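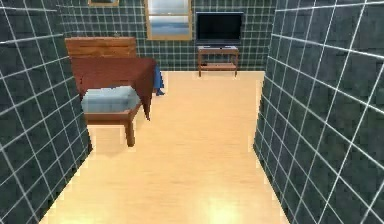

Wednesday, late. Another evening in simulation. Rodel Dizon says we'll be ready for Lesport if we just keep generating rooms, and tonight he had the script make 80 more before I'd sat down. I'm not convinced. I looked through a batch of them and kept wondering who lives with dark green tile on every wall and a wooden floor that shines like that. The glare alone ought to worry us. Our depth estimates go bad on shiny floors in the real hallway at Lumbao, and there the floor is dull.

The task is still "go to the television." Lorby (the name won the vote, I voted against) got there in 16 tries out of the last lot, and everybody clapped. I asked how many of those rooms had a clear lane straight to the TV. Rodel said he'd check. He hasn't checked. I think Lorby has learned to drive forward and we're calling it navigation.

The training run is at step 1435 and the curve looks nice — they always look nice on a Wednesday. I want 3 runs in the club room with chairs shoved in the way before I believe any of it. Rodel wrote that on the board under "later," next to the Prelanau form, still not filled in.

I did fix the bug in the goal labels, so there's that. Have to return the charger tomorrow. Bed.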